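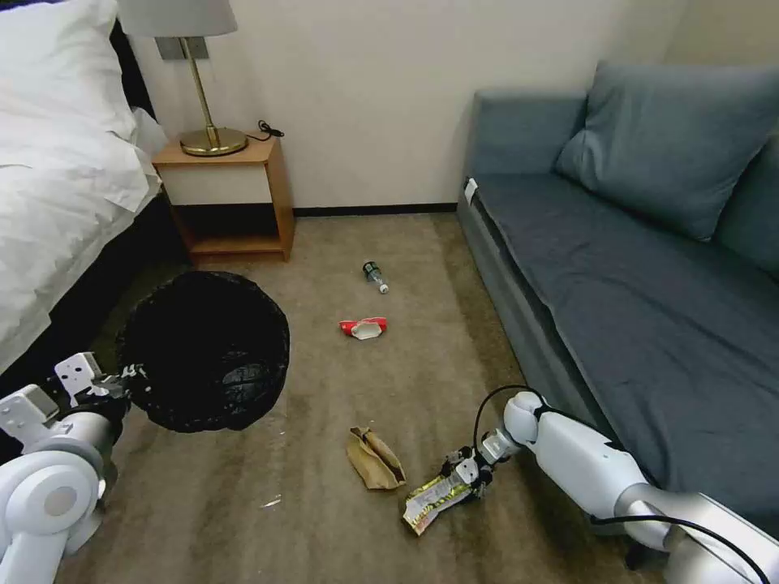
Carer is the room tidy task pack for student teams that already have a two-arm robot running and need a real job to give it. It was written for the Closano course and is now lent to other schools and clubs. The job is picking up litter from a carpet and putting it in a wastebasket. The arms have separate work to do: the left gripper keeps hold of the rim of the black mesh basket while the right one pinches a snack wrapper off the floor. Teams can also run the task with the basket standing free, but most start with it held.

The pack comes with a 34-page guide, a basket, a bag of mixed litter and a set of blank run sheets. Robots, grippers and furniture are not included. Any bedroom or dorm room with a low-pile carpet will do, and the guide has a floor plan for setting up a classroom corner if you can't get one.

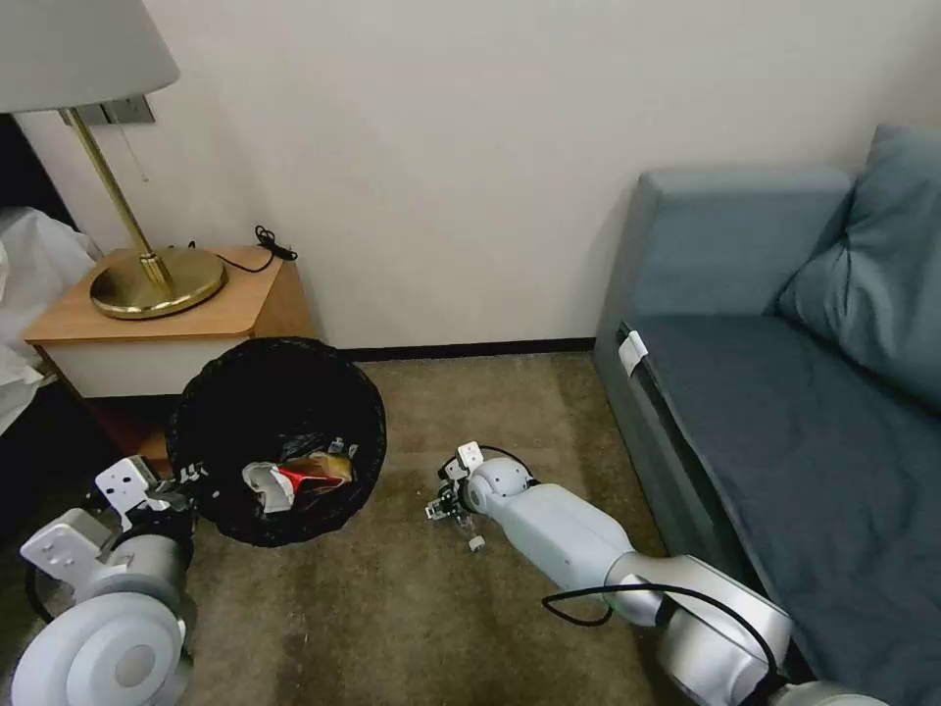 Soft wrappers are the hard part for new teams. They flatten into the carpet and the fingers close over them without getting hold. The guide starts with paper bags and bottles and leaves foil until the arm can come down to the floor at a steady height. Do the height check again any time the robot has been moved, even a little.

A standard run is 10 minutes. Teams get two practice runs before scoring. A piece counts when it is in the basket and the gripper has let go of it. Tipping the basket over ends the run.
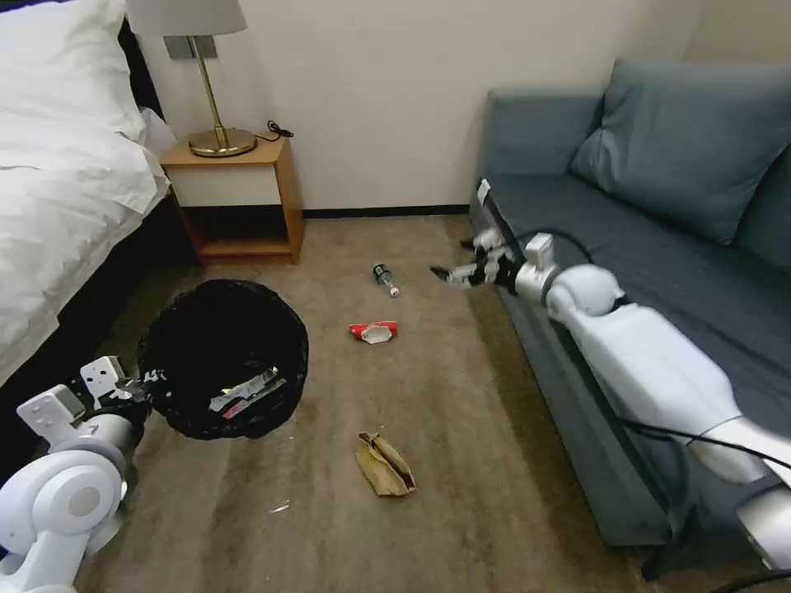 Wandel Student Robotics Club / Equipment / Task packs

Loans are for one school term. Book through the club desk and say which grippers you have, so the right mounting notes can be put in with the guide. The Raju bracket notes are out of date and are being redone. If you have the older printed copy, skip the page on cable routing and leave a loose loop at the wrist.

Changes in the December 2021 version: larger type on the run sheets, a new section on choosing which piece to pick first, and a corrected scoring table. Packs borrowed in November can be swapped.

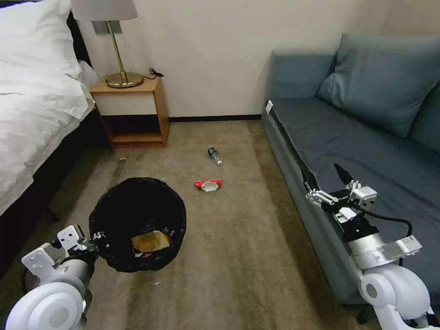 Return the basket and all the litter, crumpled is fine. Missing wrappers can be replaced with any empty snack bag, wiped out first. Please send back the filled-in run sheets too, including the bad runs.

Shares 34 | Comments 2

Contact: Zulkifli Tjoa, equipment loans | © Wandel Student Robotics Club | Back to top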